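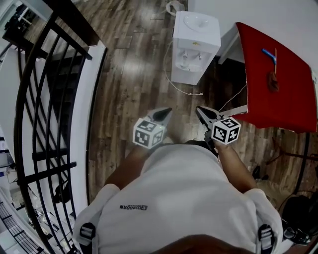 Ustby floor-standing water dispenser, white

I've been selling these out of the Reledham shop for a good while now and the Ustby is still the one I put in people's hands first (well, not in their hands, it's a floor unit, but you know what I mean). It's a plain white dispenser with two taps on the front, a drip tray underneath and a round seat on top where the bottle goes. No screen, no app, no little tune when it's ready.

I have one at home too! Mine lives on a wood floor next to the kitchen door and it gets used all day long — tea in the morning, pasta water when I'm feeling lazy, and a lot of cold glasses once summer gets going.

What you get

The dispenser with its drip tray, the power cord already attached, and a printed booklet. The bottle is not included. I get asked that more than anything else, so please read it twice. You can order bottles from us or use whoever delivers in your area, as long as they fit the seat.

Setting it up

Pick your spot before you unpack, and check that the cord gets to the outlet without crossing anywhere people walk. Leave a hand's width behind the unit so air can move, and keep bags and cloths out from behind it. Stand it upright for a few hours before you plug it in, especially if it rode home lying down in your car.

Then wipe out the bottle seat with a clean damp cloth, peel the seal off your bottle and tip it in. It's a two-person job if your back is anything like mine. Run both taps until the water comes steady, and only then plug in. Please don't switch on the heating with nothing in the tank. I've replaced a few heaters for that exact reason and it's never a fun phone call.

Cleaning

The drip tray lifts out and goes in the sink. I do mine every couple of days and wipe the taps while I'm there. For scale I use the Wustent descaling powder, one sachet per go, then flush until there's no taste left. It comes in boxes of 16, and if your water is as hard as ours you will get through them.

Price and delivery

The Ustby is 2,691, with local delivery included. Outside Reledham, delivery is 200 extra and the driver will bring it into the room you want, but not up stairs. If you already own a Du Plessis dispenser, bring it in working or dead and I'll take 1,000 off the new one. I strip the old ones for parts, so I don't mind what shape it's in.

White is the only color I keep. Spare drip trays and taps are usually on the shelf, so call before you drive over and I'll put one aside for you — mornings are best, I'm in the workshop after lunch and I don't always hear the phone.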